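Petrenko Kitchen Notes
Frequently asked questions: marble counters and what sits on them

What should I clean marble with?

Warm water and a few drops of mild dish soap. Wipe with a soft cloth, rinse the cloth, wipe again and dry. Keep vinegar, lemon and bathroom descalers off the stone. They etch it, and a sealer does not stop that.

Can I use the same soap on a dark bronze faucet?

Yes. Oil-rubbed bronze needs very little. Wipe it down at the end of the day and dry around the base of the handle, where hard water leaves a ring. Do not use polish or a scouring pad. A copper-colored edge on a joint or a handle cap is normal for this finish and should be left alone.
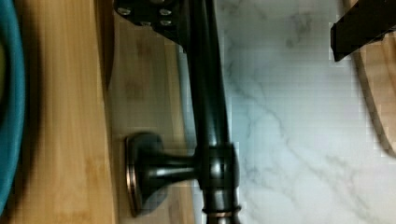
Issue 154, page 6

How often does the counter need sealing?

It depends on the stone and the sealer. Put a spoonful of water on the counter and leave it for a few minutes. If the spot goes dark, it is time to reseal. The area by the sink usually needs it first, so test there as well as in the middle.

Is it all right to leave a cutting board out?

A bamboo board can stay on the counter as long as it is dry on both sides. Stand it on edge after washing and lay it flat again when the underside is dry. If the board has a juice groove, run a brush along it. Oil the board when it starts to look pale, wipe off the extra and let it stand overnight before you put it back on marble.

Where should jars and canisters go?

Along the wall, with the ones you open every day nearest to where you work. Cereal and snacks keep well in a clear jar with a tight lid. Flat bamboo lids should be lifted off and wiped by hand. Medicine is better in a closed cabinet, away from heat.
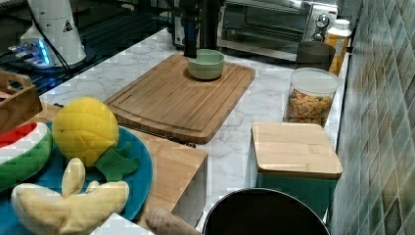
Menaka Weerasinghe wrote in to say that she moved her canisters away from the toaster oven in April and has had no trouble with clumped sugar after that. She also asks whether felt pads are worth putting under them. They are, if the bottoms are metal or unglazed. Check them now and then for trapped grit.

How much room does a toaster oven need?

Follow the clearance in your manual. The back, sides and top all give off heat. Do not run it with a dish towel on top, and pull the plug when you are done.

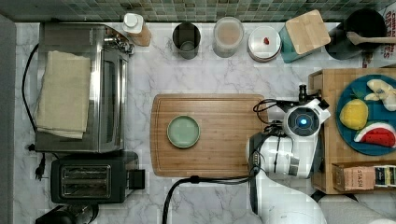 By Howard Whiteley

Do I have to move everything to clean the backsplash?

For a weekly wipe, no. Slide each container forward, clean behind it and slide it back. Small mosaic tile has a lot of grout, so do a full clearing every 3 months and go over the lines with a soft toothbrush and soapy water.

How do I keep a glossy black finish from showing streaks?

Use a damp microfiber cloth, then a dry one. Most streaks are soap that was not rinsed off. Collars and other narrow joints hold water, so press the dry cloth into them before you finish.

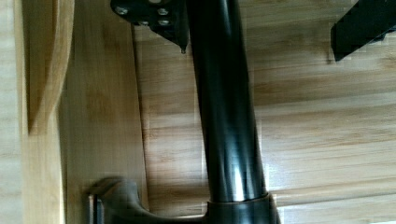 Black finish at the collar

Can I put a hot pan straight on marble?

Use a trivet. The stone may take the heat, but sudden changes can crack it, and the sealer can discolor.

Send further questions to Sylvie Sawatzky at the Petrenko counter desk, extension 221.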